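Operations > Opinion > Capital Planning

Reading time: 4 minutes

Budget for the fingers, then for the arm

The request that reached my desk in September was for two arms, two grippers, mounting plates and one line reading "consumables, misc." It was a normal request. I have signed a good many like it, and I now think most of them were built in the wrong order.

The arm is the part everybody prices first. It has a catalog number, a lead time and a depreciation schedule that accounting already understands. At the Kidthorpe site we compared three arms over most of a quarter and ended up with a spreadsheet of 80 rows. Reach, payload, repeatability, noise, service interval. The gripper had one row. The material it was supposed to pick up had none.

For rigid parts that ordering does little harm. A molded housing is the same shape on the way out of the bin as it was on the way in, and if the payload figure is right, the rest can usually be worked out after delivery. Textile handling is different. A towel has no fixed shape, its edges hide under themselves, and the place where the fingers close decides what the next motion can be. The cost of the project sits in that grasp, and in the hours spent finding out which grasps can be recovered from.
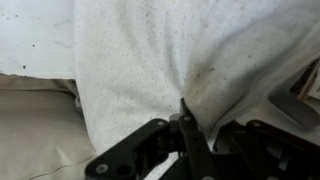 Minttu Seppälä, who ran the trials at Heiskanen before she came to us, plans these purchases from the contact point outward. Her first line is finger wear. Her second is a stock of sample cloth, in every weave the customer intends to send, bought in quantity and allowed to get old. The third is bench time. The arm appears on page two. When I first read one of her plans I assumed the pages had been stapled in the wrong order.

I have come around to her method, with one reservation that I will get to.

The case for it is mostly arithmetic. Our Bitomton cell was approved for 700 hours of commissioning, a figure copied from a rigid-parts project of similar size. The arm was installed and signed off well inside its share. What remained was spent on cloth: double picks, slipped picks, picks that held but left the corner folded under. None of that work would have gone faster with a better arm. Some of it would have gone faster with a second set of fingertips in a softer compound, which we did not have, and which took 8 weeks to get through purchasing as an unplanned item. The part cost less than the shipping crate the arm came in.

A plan should therefore carry the following before anyone asks for a quote on an arm. It should name the materials, by weight and finish, including the worst one. It should price at least two fingertip options and a full spare gripper, held on site. It should state how many trial grasps will be run on each material, and who reviews the failures. We use 100 per material as the floor. Lorna Calimlim in our finance group has objected that this number is arbitrary, and it is, but a written floor can be argued over and a blank cell in a spreadsheet cannot.

Cameras close to the fingers belong in the same section of the budget. I used to list them under "optional, diagnostic." Overhead views are fine for cycle counts and nearly useless for working out why a pick went wrong, because the hand and the cloth hide the place where they meet. Storage for the recordings should be priced as well. We left it out at Bitomton and paid for it from the training line.

My reservation concerns timing. Seppälä would hold the arm order until the grasp trials are complete. In a company with patient owners that is sound. In ours, money that is not committed by the third quarter tends to be gone by the fourth, and a project with no large asset attached to it is easy to cancel. My compromise is to order the arm early, choose a dull one, and accept that it will be somewhat oversized. The Oka unit we bought on that basis is heavier than it needs to be and has caused no trouble at all. I would make the same purchase again and put the savings from the skipped comparison into bench time.

I returned the September request with the consumables line circled. It came back with fourteen lines in place of one and a total slightly higher than before. I signed it the same afternoon, and finance has asked for a meeting.

This site uses cookies to remember your reading preferences. By continuing to browse you accept our cookie policy. Accept | Manage settings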